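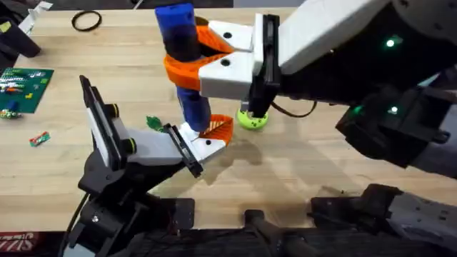

One member said straight off that the butcher block top has to be oiled before winter or it will split along the glue lines, and could we please not put it off a third time. Agreed in principle. See item 2.

Tirness Shared Workroom, monthly meeting, Monday, started 6:40 pm, late because of the door code. Quorum ok.

1. Last minutes
Accepted. One fix, the shelving came from Tallano, not Odoi. Odoi was the quote we turned down.

2. Table top
Long talk. Food grade mineral oil vs. hard wax. Oil is cheap, needs redoing. Wax lasts longer but table out of use for 3 days while it cures, and bookings are tight. Someone had used wax at home, happy with it, said sand lightly first and do the end grain twice. Someone else worried about things sliding on wax, esp. tall items that have to stand upright. No one had an answer to that. Try wax on the offcut first, stand the blue cylinder on it, see how it goes.
Vote: offcut test first, then decide. Carried, one abstention.
Also: no wet cups on the wood. Coasters are in the drawer. This was in the last minutes too.

3. Objects for the table
Blue cylinder, black band round the middle. Stays out for now, people keep asking for it. Request that it goes back standing up and not on its side, it rolls. Want a second one in another color? Yes if under 33 dollars. Flutero has similar, to be checked.
Yellow-green speckled round thing. Keep. Goes in the small bin with the other small stuff at the end of the day, it was behind the radiator twice in July. Washing: hand wash, mild soap, let it air dry. Not the dishwasher.
Bin labels are peeling. New ones to be printed, bigger letters this time, two of us couldnt read the old ones.

4. Cables
Keep them off the front edge where people walk. Clips suggested, the stick-on kind, but adhesive on bare wood = marks. Screw-in clips on the underside instead. Pack of 10 to be bought, charge to sundries.

5. Money
Balance 3,254. Shelving invoice paid. Tallano still owes us the refund for the bent bracket, chase again by phone, emails are not getting answered. Wax or oil comes out of the upkeep line either way.

6. Booking sheet
Paper sheet vs online. Went round and round. Paper stays until after the table work is done. Please write the end time as well as the start, half the rows are blank.

7. AOB
Light over the far end flickers. Tube or starter, not known, swap tube first.
Floor mat is curling at one corner, trip hazzard. Tape tonight, new mat to be priced.
Question about opening Saturdays, moved to next time, out of time.

To do
- offcut wax test, result at next meeting
- Flutero price on second cylinder
- clips
- labels
- call Tallano
- tube, tape, mat price

Closed 8:05 pm. Next meeting same day and room, bring your own mug as teh spares are packed.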